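Rules for the bed and the grippers, version 3

March 18, 2023

I have been rewriting the rule sheet we use at Iratico when people record cloth work with the hand-held grippers. A few readers asked to see it after my post in December about bad recordings, so I am putting most of it here with notes on why the rules look the way they do. I left out the parts about file names and storage. They only make sense if you use Dikness, our logging tool, and they are dull even then.

The old sheet was one page and had come over with me from Berchtold, where we recorded boxes and trays on a table. Boxes forgive a lot. You can put a box down ten different ways and a reviewer can still tell you whether it was put down. Cloth on a bed is harder to judge, and the old sheet had no words for most of what went wrong.

When I went back through our log in Plenberg there were 2767 recordings in it. The first 2000 were made under the old sheet. I pulled 40 of those and gave them to Corrado Zanetti to review without telling him what I was looking for. He sent back a list of complaints, and that list is more or less the new sheet.

Starting and stopping

Every recording starts with both fingers fully open and no part of the gripper touching the cloth. Hold still and let the view settle. If you wear the head camera, look at the middle of the bed and keep your head there until you start to move. 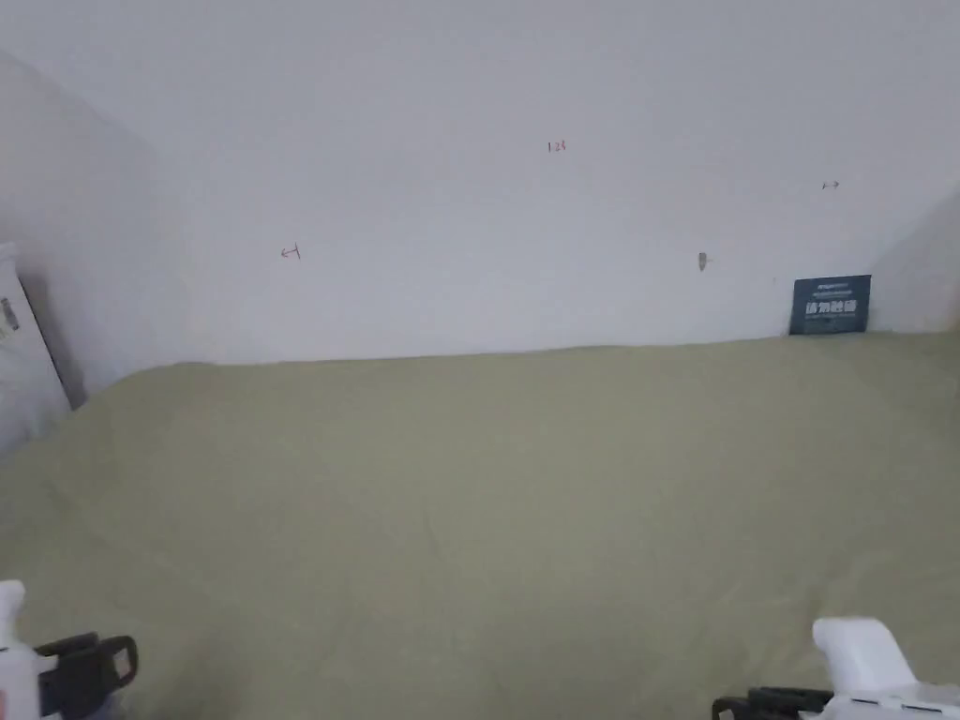
Both fingers open, bare cloth between them.

The old rule said "start from a neutral position." Everyone had their own idea of neutral. One person started with the fingers half closed, another started already leaning over the pillow end, and a third started recording while walking up to the bed. None of these is wrong taken alone. Mixed together they are a mess, and sorting them out afterward took me longer than making new ones would have.

Stopping works the same way. Let go, open the fingers, back away from the cloth, hold still, stop. Do not stop the recording while the gripper is still closed on something, even if the task looks finished to you. Whoever reviews it needs to see the release.

The pen marks on the wall are there to line up the view. Do not add to them, do not wipe them off, and do not write on the wall yourself. If you think a mark is wrong, put it in the session note and ask. I know it is quicker to draw a new arrow. After a few weeks of that you have a wall full of arrows and no idea which ones count.

Speed and view

Move at a speed that keeps the cloth readable in the gripper camera. This is the rule people argue with the most. The wide lens sits close to the fingers, so a swing that looks gentle from where you stand can be a smear in the recording. We tried writing a speed limit in numbers and gave it up, since no one can feel a number in their wrist. The rule now says to watch your own first recording of the session before you make the second. If you can't follow the edge of the cloth, slow down and do it again. 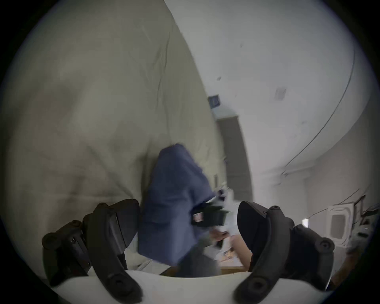 Mid-move, with the blue cloth up against the left finger.

Some blur is fine. Cloth gets lifted and cloth gets turned over, and a recording with no fast part at all usually means someone was being so careful that the motion is no good to anyone. What we reject is blur at the moment of grasp or the moment of release. If either of those can't be seen, the recording is marked unusable and stays in the log under that label.

Bare hands are the next item. If a free hand helps with the cloth, say so in the note. You may think you only straightened a corner, but in the log that corner straightened itself. Corrado found this one over and over. The old sheet did not mention hands anywhere, so I can't blame the people who used them.

Turn toward a bulky piece of cloth with care. A duvet or a thick cover can fill half the gripper view, and then the reviewer is guessing about the other half. Come in from above where you can.

More than one person

Two grippers may work on the same piece of cloth. When they do, one person leads and calls the grasp and the release out loud. The second person follows and does not improvise. Decide who leads before recording, and write it down. Swapping in the middle is allowed only if you stop and start again.

Everyone in the room is told that recording is going on, every time, including people who have heard it before. Anyone can ask for a recording to be taken out and does not have to say why. This goes for people who are just sitting nearby. The wide lens takes in far more of a room than people expect, and someone who thinks they are well off to the side may be in the view from start to finish.

Things on the bed go in the note as well. Phones, tags, tape, paper, a second piece of cloth, whatever it is. If a phone is part of how the session is run, write "phone, part of setup" and carry on. If it has private messages on the screen, turn it over or move it first. I don't need the bed to look like a catalog. I need to know what was on it, so that I am not trying to work it out a month later from a small bright rectangle at the edge of a recording.

Cables stay out of where people step. I keep this one next to the privacy rule on purpose, in the hope that people who skim one will catch the other.

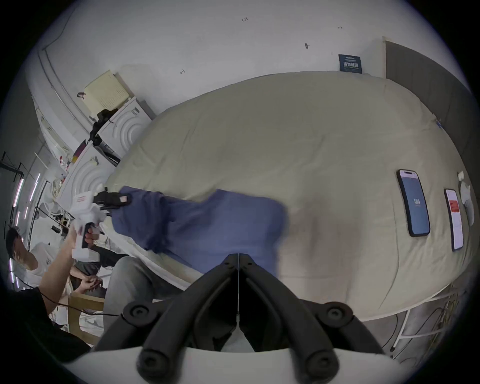 Rostislav Šindelář wrote to me after reading a draft and said the sheet was still too long for anyone to remember with a gripper in each hand. He would cut it down to the start, the release and the people, and let the reviewers deal with the rest. He also thought the two-gripper rule should be stricter, with no swapping of the lead within a session at all, stop or no stop.

I took half of that. The three items he named are now printed in large type at the top, and the rest sits under them in normal size. I did not take the point about swapping. Arms get tired, and a tired lead makes worse calls than a fresh one. We may change it later if the log says he is right.

Grasps, drops and do-overs

Take hold of the cloth once and mean it. If the first grasp misses, open fully, move back a little and try again within the same recording. A second try is useful and we want it kept. A fifth try is someone fighting the cloth, and at that point you should stop, mark it and start over.

If the cloth slips, let it. Do not grab for it with your other hand. Slips are marked as slips, and nobody's name goes next to them in the weekly list. We used to show names. The number of reported slips was low, and I was pleased about it for longer than I should have been.

Hold the gripper by its handle with your whole hand and keep your fingers away from the jaw. Check that the indicator light on your unit is on before you begin. Check the tip pads too, and change them when they look worn. Labels on the housing stay where they are. We identify units by them, and a peeled label costs us a session.

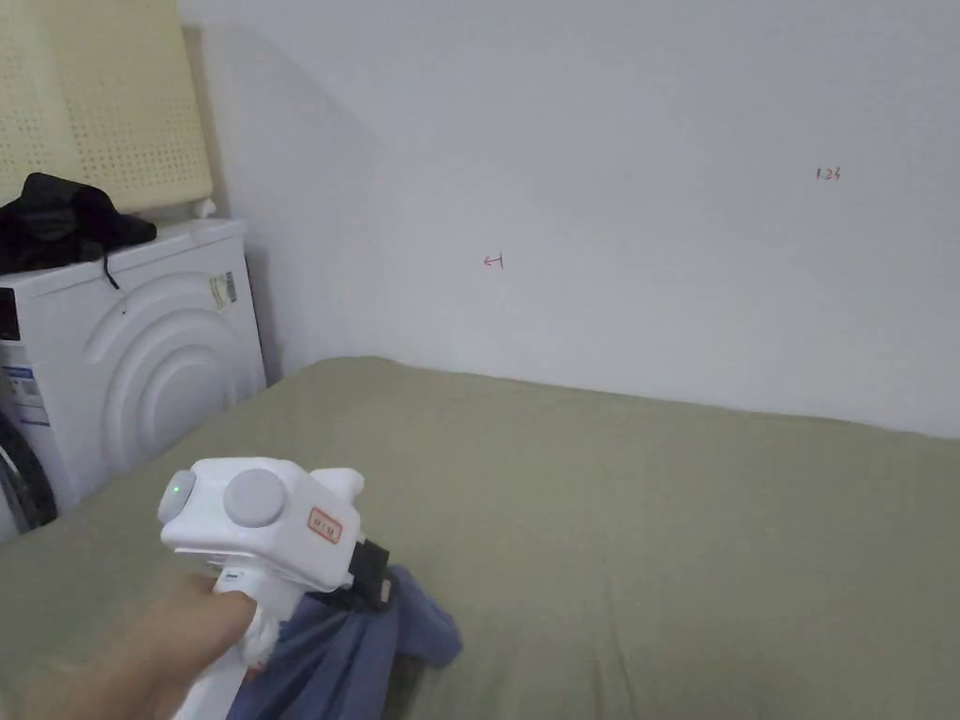

Blue cloth in the jaw, hand around the handle.

Reviewing

The person who recorded does not review their own work. At a small place this is a nuisance, and some days it means a recording sits for a while before anyone looks at it. I would still rather wait. When I reviewed my own I passed nearly everything, including one where I had plainly let go too early.

A reviewer has three labels to choose from: usable, usable with note, unusable. There used to be a score out of ten. Corrado asked me what a six was and I could not tell him.

Nothing is deleted for being bad. Things are deleted when a person asks for it, and then they are gone from every copy we hold. The session note then says only that a recording was removed. It does not say who asked.

Changing the sheet

Anyone who records can propose a change. Write the rule as you want it worded and give one recording that shows the problem. Changes go in at the start of a session, never partway through, and the version number goes in the note. I have already had to sort out one set where half the people were on the old sheet and half on the new one, and I don't want to do it again.

I still have no good rule for folded cloth that comes apart after the release but before the stop. At the moment we mark it "usable with note" and the notes all say different things. If you have wording for that, please send it.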